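Wilfredo Estrella has directed eleven shows for the Musteneck Players and says he still doesn't sleep the week before one opens. His latest, a new musical called Sarmiento, starts its run on Friday at the old Oddfellows hall, with a cast of 32 and a band squeezed in beside the fire door.

I met him on a weekday afternoon, between a costume call and a band rehearsal. The show follows three generations of a family who run a ferry, and it was written by Cherry Mae Magbanua, a local piano teacher, over the better part of six years.

"She sent me four songs and a letter," Estrella says. "No script. I rang her and asked what happened in between the songs, and she talked for two hours. I told her to write that down."

The script came the following May. It ran nearly four hours when they read it aloud.

"We lost an uncle, a wedding and a whole storm," he says. "Cherry Mae was good about the uncle. She fought me on the storm, and we put half of it back."
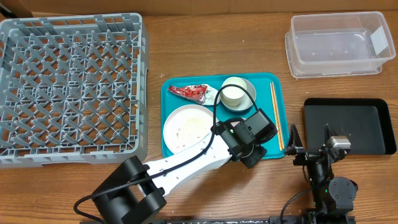 The half that survived closes the first act. It is sung by the full company with very little set, just ropes and a raised platform, and Estrella says it was the last thing to come right. The harmonies split into seven parts and several of the cast don't read music.

Marites Policarpio, who plays the grandmother, learned hers from recordings in the car. She had not been on stage since high school.

"I auditioned for the chorus," she says. "I sang my 16 bars and Wilfredo asked me to read a page. Then another page. I went home and told my husband I thought I'd done something wrong, they kept me so long."

She has the biggest song in the second act, a slow waltz about selling the boat. I ask whether she gets nervous.

"Before it, yes. Once the clarinet comes in I'm all right. I know where I'm going after that."

Her grandson in the show is played by Jayson Calimlim, who is better known here for comedy. He was the dentist in Little Shop of Horrors and got the loudest laughs of that season. This part has hardly a joke in it.

"I kept looking for them," Calimlim says. "First month of rehearsal I was pulling faces at the end of every line. Wilfredo let me do it for a while and then he said, 'What if you just stood there?' It's harder than it sounds." 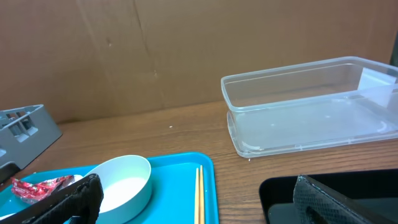
Clear storage container on the table, against the cardboard.

The hall seats 185, fewer than the company is used to. Its previous home, a school theatre with 300 seats, is closed for a new roof. Estrella was worried about the move at first, mostly over sound.

"In the big room you could hide a weak section. You can't hide anything in the hall. The front row could reach out and turn the pages for the band."

That band is seven players under Guoqing Cui, who also did the orchestrations. He wrote them with the hall in mind: no drum kit, a lot of low strings, an accordion for the dock scenes.

"The first version had trumpets," Cui says. "We tried it once. I took the trumpets out that same night."

He and Magbanua worked mostly by telephone, and he admits they disagreed over tempos. She wanted the waltz slower than he thought anyone could sing it. Policarpio settled the matter by singing it at Magbanua's speed on one breath per phrase.

"So that was the end of my argument," he says. 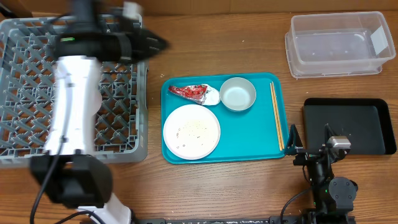
Dish rack at left, with a gripper on the move above it.

Magbanua will be in the audience on opening night, although she has asked for an aisle seat near the back. Estrella would like to take the show to another town next year if a hall can be found at the right price. For now he is thinking about a scene change in the second act that still takes too long.

"We've got it to 40 seconds," he says. "I want 20. Guoqing says he can write me more music, but I don't want more music. I want the dock off the stage."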